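Brilbridge Courts Bulletin
Sep 29, 2025

Suppression hearing in Takside leak case pushed back again

The hearing that was meant to settle whether the Takside emails can be used at trial has been adjourned for a second time, and nobody in the registry would put a new date on it. The lawyers for both sides say they were ready. The court says it wasn't. Make of that what you will.

For readers who've come in partway: two former managers at Takside, the medical supply distributor on Suvwood Road, are charged with obtaining confidential tender records from the regional health authority and using them to undercut a rival bid. Both have pleaded not guilty. The Crown's case rests on 2756 emails taken from a company server in June of last year, under a warrant the defence says should never have been signed.

The defence argument is simple enough. The warrant named one office and one mailbox. Police left with the whole server. Azlan Liew, who acts for the older of the two accused, told the court the search was "a fishing trip with a judge's signature stapled to it", and asked for everything outside the named mailbox to be thrown out. By his reckoning that would leave the Crown with 85 emails, most of them lunch arrangements and complaints about parking.

The Crown says the officers acted in good faith and that separating one mailbox from the rest on site would have taken days. Perhaps. But the same office told us last year that its digital unit could do precisely this kind of sorting, when it was asking the province for money to expand the unit. I'd like to hear a prosecutor explain how both of those statements can be true. 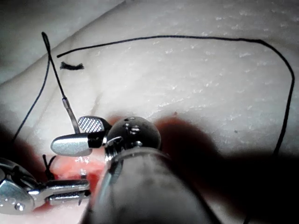 What the emails are supposed to show

We haven't seen them. Anyone who tells you what's in them is working from the Crown's summary, and a summary written by one side is an argument. It says the accused had the rival's prices nine days before bids closed and trimmed their own to match. It quotes 2 messages in full. Neither mentions a price. One of them refers to "the Wijaya numbers", Wijaya being the losing bidder, and the Crown would like that phrase to carry a great deal of weight.

It might. It might also refer to Wijaya's published annual figures, as the defence says, which anybody with a library card could have looked up. A jury would be entitled to weigh one reading against the other. Whether a jury ever gets the chance depends on the hearing that keeps not happening.

Who asked for the sealing order?

Less noticed is the sealing order over the warrant application. It went on quietly and has been renewed each time it came up, with the reasons given as "ongoing investigative interests". No further charges have been laid. No further arrests have been announced. At some point an ongoing interest has to go somewhere or stop.

This newsletter has applied to have the order lifted, or at least to have a redacted copy of the application released. The Crown opposes us. So, in part, does the defence, which is worried about the jury pool and wants the material kept closed until a verdict. We have some sympathy with that. The accused have a right to a fair trial and Brilbridge is not a big town. But a publication ban limited to the sensitive passages would deal with it, and courts in this country manage such bans routinely.

The health authority, for its part, has refused to say whether it ever reviewed who had access to the tender records. We've asked three times. The last reply said the authority "takes data security seriously" and thanked us for our interest in regional health – a form letter, in other words. The contract itself is still running, with Takside as supplier.

Our application is to be heard with the suppression motion, so it has been adjourned as well. The registry counter can confirm the new date once the list goes up, and the public gallery is open for any part of the argument that isn't closed by order. If you plan to come, ring first. The last two times, people drove in and found a notice taped to the door.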